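Workshop tips: keeping your tracking software happy when you work with two hand-held grippers

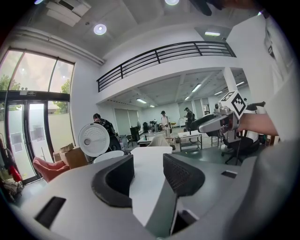

Two grippers and what looks like a white tabletop, with the marker cube on the right-hand one.

25 Apr 2026

I get more messages about the software side of this hobby than about anything else on the site, so I've pulled my notes together in one place. They're all for people recording jobs with a pair of hand-held grippers and then asking a program to work out where each one was. I use Wisinum for the tracking and Cakgate for sorting and replaying (your tools may well have different names for the same buttons), and most of what follows came from getting it wrong first!

Start with the cube

Measure your marker cube yourself and type in the size of the printed square, not the size of the whole face. The white border doesn't count. I had the two muddled for most of February and every replay put the gripper further away than it should have been. Metal rule, good light, and write the number on a bit of tape inside the toolbox lid.

Give each cube face its own marker number and keep a little text file saying which is which. Mine lives in the same folder as the recordings. If you ever reprint a face, use the same number again or you'll be hunting through old settings for an afternoon.

Turn the cube a bit. One face square-on to the camera is the worst view you can give the solver, as the angle can flip back and forth between two answers that look equally good to it. With two faces showing it settles down nicely. I now tilt the mount before I tighten it and leave it alone after that.

Matt paper, please. Glossy stuff near a big window is asking for trouble.

Windows and ceiling lights

A room with glass doors down one side is lovely to work in and a nuisance to track in. Lock the exposure before you start. If you leave it on auto, the picture goes darker each time the camera swings towards the daylight, and the marker goes murky along with everything else. I set mine while pointing at the table and accept that the windows will blow out.

If the strip lights leave bands rolling through your footage, change the shutter to match the mains. In Wisinum it's under the camera page, a bit further down than you'd think.

Wide lenses

With a very wide lens, straight door frames come out bowed, and that's fine so long as the software knows about it. Pick the fisheye model, do the calibration with the board right out in the corners as well as the middle, and save the result under the name of that one camera. I take 200 board views and throw away the blurry ones. Don't borrow a calibration from the other gripper, even if you bought the pair together – mine came out different enough to see.

Mask the bits that never move. The body of your own gripper sits across the bottom of every picture, and the mapping software will happily grab points on it and decide you've been standing still. Paint a mask over the body, but leave the fingers out of it if you want to read how far they've opened.

People walking about need less fuss than I expected. A busy room with railings, posts and furniture gives the mapper plenty to hold on to. A bare white tabletop gives it next to nothing, so I begin each recording with a slow look round the room before I go down to the work.

Syncing the two sides

Start both recordings, then open and close both grippers together, twice, where one camera can see the other. You'll have a clear bump to line up in Cakgate if the clocks have drifted. I also let it drop any clip with fewer than 3000 usable pictures, but that suits my long jobs and you may want it lower.

Check before you pack up

Replay one recording from each gripper while everything is still out. I look at 4 things: the table should stay flat, the cube shouldn't jump, the fingers should close when yours did, and the two paths shouldn't run through each other. If the table tilts, go back to the calibration. If the cube jumps, look at the lighting first and the printed size second.

Someone in the Dollville group asked whether smoothing fixes a jumpy path. It hides it! Use the Lukáč filter on its lightest setting once the path is already good, and keep the raw file. I deleted a raw file once and I'm still cross about it.

Next time I'll go through the planner settings, mainly the reach limits and what to do when both arms want the same bit of table.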